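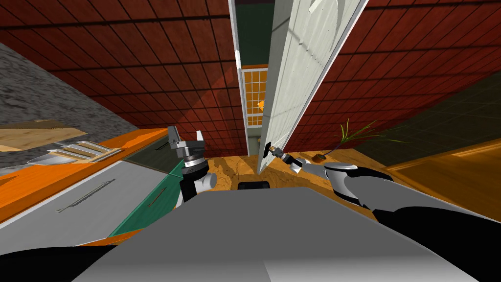

Can a robot do the household chores yet?
Some of them, part of the time. Opening doors and drawers in a kitchen the robot has not been set up for remains one of the harder jobs, according to results released today by Vurham.

TRAVAMSTEAD, 2026-09-14. Vurham, a developer of control software for two-armed mobile robots, today released the results of its second round of household chore trials. The trials were run in simulation in rendered kitchens and cover 42 chores, from opening a room door to wiping a counter and putting a cutting board away. Each chore was attempted in kitchens with different layouts, wall finishes and cabinet hardware. The full set comes to 1,323 attempts.

A chore was scored as complete only if every step was finished without a reset and without contact between the robot's body and the furniture. Partial completion was recorded separately and is not included in the headline results.

Results by type of chore

Pick-and-place chores on an open counter were the most reliable. The control software, named Nanano, completed most of these attempts, including those with flat items that have to be slid to an edge before they can be gripped.

Chores involving hinged doors were less reliable. The most common failure was a grip on the handle that held at the start of the swing and slipped before the door was clear. Small handles set low on a panel gave more trouble than long bar handles. The second most common failure was poor placement of the base: the robot stopped too close to the door and had no room to bring the arm back as the panel moved.

Chores with more than one room or more than 10 steps had the lowest completion rate. Errors early in the sequence were seldom corrected later. In several cases the software continued to the next step after a drawer had failed to open.

"We would not describe this as a robot that can be left alone in a kitchen," said Chaimae Abdelaziz, head of evaluation at Vurham. "It can do a number of single tasks well. It cannot yet notice reliably that a task has gone wrong, and that is the larger part of the work remaining."

Use of simulation

Simulated kitchens allow a handle, a hinge or a floor plan to be changed between attempts at little cost. They do not reproduce everything found in a home. Friction at the fingertips, worn hinges and soft items such as dish towels are modeled only in simple form. Vurham therefore does not present the completion rates as a forecast of performance in an occupied house.

Shop-floor tasks

A smaller set of shop-floor tasks, including bin transfer and shelf restocking, is being prepared with Filali, a supplier of storage fittings. These tasks use fixed shelving and known containers, and the company expects fewer layout errors than in the kitchen set. No results are included in this release.

Next steps

A third round is planned for November. It will add 100 attempts limited to doors and drawers, with a revised method for choosing where the base stops. The scoring rules will stay the same so that the two rounds can be compared.

The task list, scoring rules and failure categories are available from Vurham on request.

About Vurham

Vurham develops and tests control software for mobile robots with two arms. The company is based in Travamstead.

Media contact: Vurham Press Office, Travamstead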